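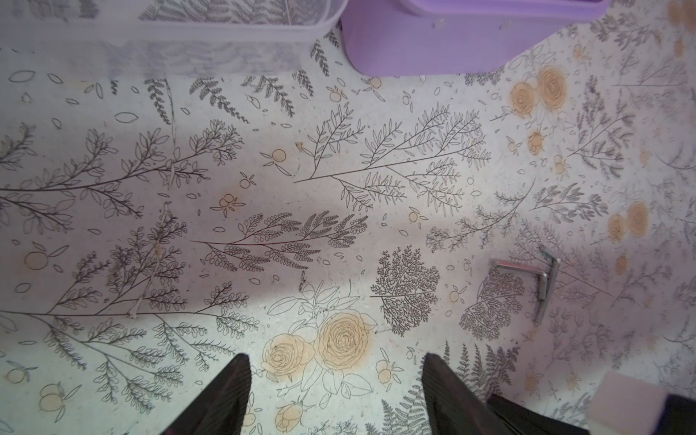 Tuesday, January 14, 2025

Finally got round to the craft tubs last night! I've been putting it off since June, when we moved to Dovdale and everything got shoved in wherever it would go (buttons in with the batteries, you know how it is). Ribbon and bias binding are going in the purple one, and the frosted one is for all the fiddly bits I can never find.

I do love that print with the mustard roses, it cheers me up no end in this weather. Selina wants curtains to match and I've told her she can jolly well sew them herself. Wool next, and there's a LOT of wool, so wish me luck.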